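Eluned Probert
5th May

Right, a few of you asked what I've been up to at Julero, so quick thread. We've been teaching a robot to pick up small fiddly things, using nothing but people doing it by hand with the same sort of gripper.

42 likes · 5 comments

We did 1,388 goes in the end, and Elis Bowen then binned over a third of them for being sloppy (mostly mine, sorry Elis!). The robot trained on the 879 that were left did better than the one that got the lot. I did not see that coming.

Small shiny stuff is still the hard bit. Coins, badges, anything with a rim that catches the light. 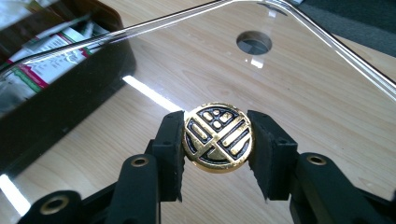 Noboru Chiba reckons it's how you come in at the start, so we're splitting the goes by angle next and running it all again in June. Write-up after that, if Fares Nasrallah ever sends me his graphs 😅

5 shares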